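September 22, 2019

Back on the walnut ink today, with the kettle on and rather too many jars going. The Vademwood husks I put to soak in May have finally given up a decent brown, darker than last year's, and I'm very pleased with it (my fingers less so).

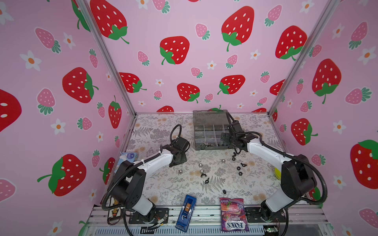 Strained 1000 ml through muslin and simmered it down very gently, lid off, windows open. The Grollell gum went in at the end, 4 g to every 100 ml, and I stirred until my arm complained.

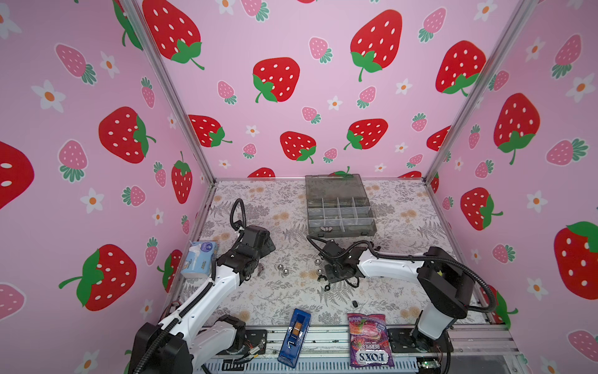

Tried it on the Sosa paper first. Lovely crisp edge, a little feathering on the downstrokes, so perhaps a touch more gum next time. The Grarangate paper drank it up like blotting paper, poor thing.

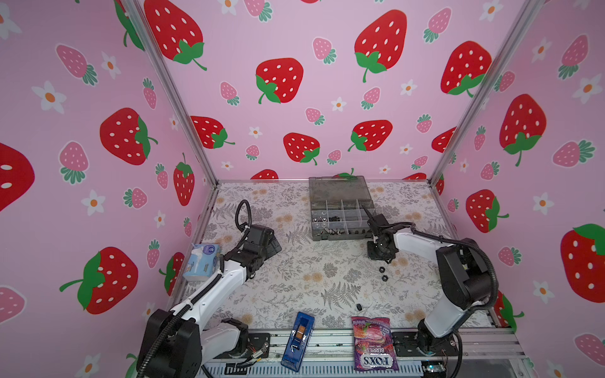

Strawberry print on the walls, ferns on the table.

Put a clove in each bottle against mould and wrote batch 711 on the labels. If anyone borrows one, do shake it first!

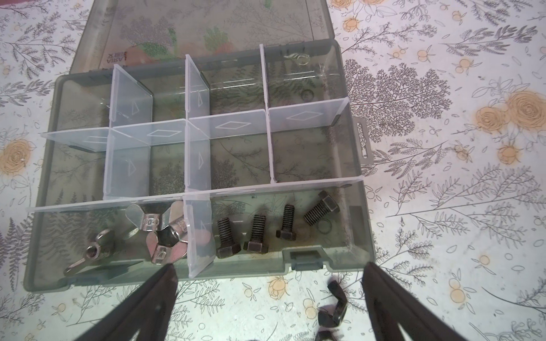 Organiser box, lid open.

Still to do: the light test on the south windowsill, and wash that muslin.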